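学生寮の個室におけるごみの出方と分別のしかた
生活環境演習 最終報告書
班員代表 Subbarao Pai

1. はじめに

本報告は、学生寮「Melis」の個室で毎日出るごみの種類と量を調べ、分別の負担を減らす置き方を検討したものである。寮では可燃ごみ、プラスチック、缶・びん、紙の4区分で出すことになっているが、共用の集積所では区分違いの袋が残されることが多い。班では、集積所ではなく個室の中で何が起きているのかを先に見るべきだと考えた。

2. 方法

協力者は同じ棟に住む20人である。調査は8月に行い、期間は15日間とした。夏休み中のため帰省した学生は対象から外した。協力者には、ごみを捨てるたびに品目と捨てた時刻を記録用紙に書いてもらった。記録は「包装」「紙」「生もの」「容器」「その他」に分けて集計した。複数の素材からなるものは、一番大きい部分の素材で数えた。

記録用紙は夜の11時に各自で見直してもらうことにした。初日は書き忘れが目立ち、3日目からはごみ箱の近くに用紙を貼る形に改めた。最初の2日分は、本人が思い出せた範囲で書き足したものを含む。

3. 結果

記録された品目は全部で1332点であった。このうち包装が663点で、ほぼ半分を占めた。内訳で目立ったのは菓子やパンの袋で、自炊をする学生でもこの傾向は変わらなかった。紙はレシートと講義の下書き、容器は飲料のボトルが中心である。

個室のごみ箱は、ほとんどの部屋で一つだけだった。ふたのない丸形が多く、ベッドや椅子のそばの床に置かれている。座ったまま手が届くことが置き場所の理由として最も多く挙げられた。

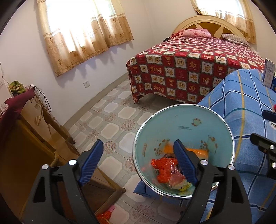 一つのごみ箱にまとめている部屋では、分別は集積所に出す直前に行われていた。聞き取りでは、この作業が面倒だという答えが多かった。特に菓子の袋は、丸めて捨てると中で広がってかさが増え、紙やティッシュと混ざって取り出しにくいという。床がタイルの部屋では、掃除のときにごみ箱を動かすのは苦にならないが、元の位置に戻さず通り道に残してしまうという話もあった。

ごみ箱を二つ置いていた部屋は3室である。いずれも二つ目は机の下にあり、紙専用になっていた。プラスチック専用にしている部屋はなかった。

4. 試行

結果をふまえ、希望した6室で置き方を変えてみた。手元のごみ箱をプラスチック包装専用とし、紙と生ものは入口側の別の容器に入れる。追加の容器には、寮の売店Wukeckで売っている小型の角形を使った。袋は店でもらったものを再利用した。

6室のうち4室では、出す直前の仕分けが要らなくなった。残る2室では、生ものを手元に捨ててしまうことが続いた。この2室は入口側の容器がドアの陰になっており、置き場所が悪かったと考えられる。あとで洗面台の横に移したところ、1室では改善した。もう1室は試行の途中で帰省したため確認できていない。

5. 考察

当初、班では区分ごとの表示を貼ることを案として考えていた。しかし、区分が分からないという協力者は少なく、手の届く所に容器が一つしかないことのほうが影響していた。量の多い包装を手元で受けるようにすれば、残りは少し離れていても大きな負担にはならない。

一方で、部屋の広さによっては二つ目を置く場所がない。家具の間に布や荷物が置かれている部屋では、床の空きが限られる。こうした部屋には、壁や家具の側面に袋を掛ける方法が合うと思われるが、今回は試していない。

6. 今後の課題

調査が夏の1か月に限られたため、授業期間中の紙ごみの量は実際より少なく出ている可能性がある。次は後期の授業期間に同じ用紙で記録を取り、比較したい。別棟の「Bradudcombe」は個室に簡易キッチンがあるため、生ものの割合が違うはずであり、そちらにも協力を依頼する予定である。

記録用紙の様式と品目別の集計表は付録に載せた。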